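Gone two in the morning in the Kiddale shed and Rekolo still wouldn't close. Two servos, two spare fuses, cold tea. Majali board blinking its stupid amber. Try again. Nothing. I swore at it, quietly, the neighbours.
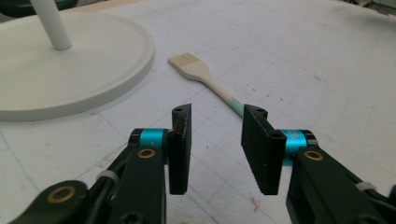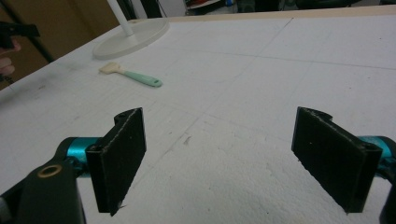
My gran's bakery wanted it by December. Egg wash, trays and trays of it, her wrists were done for. Kikoner had quoted her a price that made her laugh till she coughed. So, me. The brush lay there by the round white base, pale bristles, all it had to do was get picked up. Reset the board. Waited. Amber, amber, then green, and somthing clicked in the left arm. I didnt breathe. Typed the word again. Close.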